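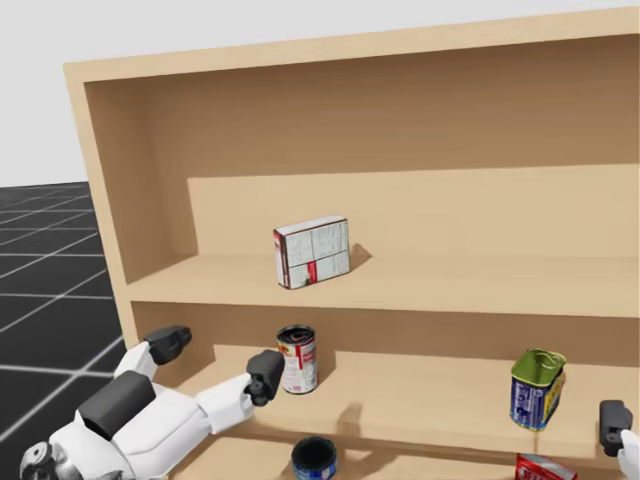
Wooden shelving unit, render

Valtham away: do we keep the back three?
Board: Closholm match talk

touchline49
Posting before the team news. We have gone with a back three in the last four away games and the numbers are mixed. Shots conceded are down, but most of what we do concede now comes from the channel outside the left center back. Valtham attack that side more than any other team in the division. I would go back to a four, with Mujić at left back and Krasniqi sitting in front.

deepblock
Disagree. The channel problem is a wing back problem. Mujić starts too high and gets caught when we lose the ball in midfield. Drop him ten yards and the three works. If you switch to a four you lose Buzatu stepping out with the ball, and that is where most of our clean possession starts.

touchline49
Buzatu can step out from a four. She did it all last season.

deepblock
With two holding players covering her. We have one fit at the moment.

Row_K
It's a mixed league and the minimum numbers rule applies, so whoever comes out of the back line affects the bench too. Under the four in the first post, Grewal drops out, and then the only cover for Krasniqi is a striker. Has that been considered?

touchline49
Fair point on the bench. I had Grewal moving to the right of midfield, not dropping out.

Row_K
She has played there once, at Rerura, and came off at half time.

setpiece_200
Formation is secondary. Three of the last five goals against came from corners, all to the near post. We mark zonally with the smallest player in the near post zone. Same setup in a three or a four. Put Kelmendi there and leave one fewer up the field.

deepblock
Two of those were corners. The third was a throw that got flicked on.

setpiece_200
Checked the replay and you're right, long throw. Same zone, same missed header.

northterrace
Is the pitch at Valtham still narrow? When I went in November the touchlines had been brought in and there was barely a run-up for throws. On a narrow pitch the wing backs are wasted and I would be with touchline49.

Row_K
Still narrow. It was remarked in the summer but to the same width. Gate is capped at 600 with 100 for away fans, so buy in advance.

northterrace
Thanks. Is it card only at the turnstile?

Row_K
Card only, and the away entrance is on the car park side.

deepblock
A narrow pitch helps the three. Less ground for the outside center backs to cover, and the channel everybody is worried about gets smaller.

touchline49
It also brings their long throw into play from anywhere in our half. You want a spare header in the box and a short wing back doesn't give you one.

setpiece_200
Which brings us back to Kelmendi at the near post.

touchline49
Agreed on that part. Still a four for me.

deepblock
Three, with Mujić deeper. 1-1.

Row_K
Team sheet normally goes up at 2:15. I'll post it in the match thread.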